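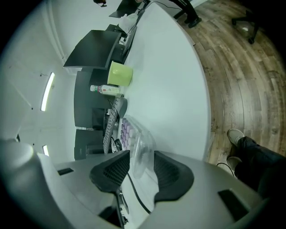 Arrumação das mesas de trabalho, piso de cima

A sala comprida do piso de cima do edifício Tavares foi arrumada em março, antes da chegada dos colegas da Skerach. Ao todo passaram por lá 51 caixas de material, entre teclados, cabos e papel, e o trabalho ocupou quase duas semanas. Esta página reúne o que ficou registado sobre as mesas e o que se decidiu para cada zona.

Mesa branca junto à parede
Tem o tampo de canto arredondado e o chão à volta é de tábuas de madeira, em tons de castanho e cinzento. Os três monitores pretos estão encostados à parede, ao longo do fundo da mesa. O teclado é branco e cinzento.

Coisas de uso pessoal
Uma garrafa de água deitada, um copo verde-claro, um saco de plástico branco amarrotado e uma caixa transparente com tampa. Ficou combinado que garrafas e copos passam para a copa ao fim do dia. Os sacos vão para a gaveta de baixo do armário.

Monitores
A Vasanthi Rathnayake pediu que se mantivessem dois por posto. O que sobrar segue para a sala pequena, onde faltam quatro.

Cabos
O Pranab Khondokar etiquetou os que vão para a Bandedis. Os restantes estão numa caixa de cartão por baixo da janela, ainda por separar.

Textos de Chrysoula Antoniadis. Página atualizada em 23 de junho de 2022.

Contacto: receção do edifício Tavares | © 2022 Kevance | Voltar ao topo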